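Wednesday, late

Long one today. I got in before nine with a plan to finally kill the jitter in the left arm, and of course I spent the whole morning on something else. The planner was timing out whenever the goal pose sat close to the bin wall, and I was blaming the collision checker (I always blame the collision checker!). Chelsea looked over my shoulder for maybe a minute and asked why the padding on the bin mesh was set in centimeters. Ugh. Fixed that, and planning time dropped from 90 milliseconds to something I can live with.

After lunch Imtiaz and I went back to the carton. It lies diagonally in the blue bin, and the pose estimate keeps flipping end for end, so the panda end and the grass end swap places between updates and the gripper wants to spin halfway round to follow. I'm pretty sure that's my jitter, or at least most of it. All that green and white on both ends can't be helping the matcher.

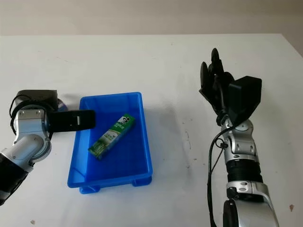

Stuff for tomorrow

Put a filter on the orientation so it can't jump 180 degrees in one update. Imtiaz wants to do it properly inside the tracker, I want to do it the cheap way tonight and see, so we're doing mine first, ha.

Get the right hand out of its upright park pose and into the planner as a real obstacle. Right now the left arm has no idea it exists, and I don't love that.

Then 100 runs in simulation with the Naylor branch before Shoaib merges anything. He says 60 is plenty. Nope!

Also call Mom back, and buy coffee, the good kind.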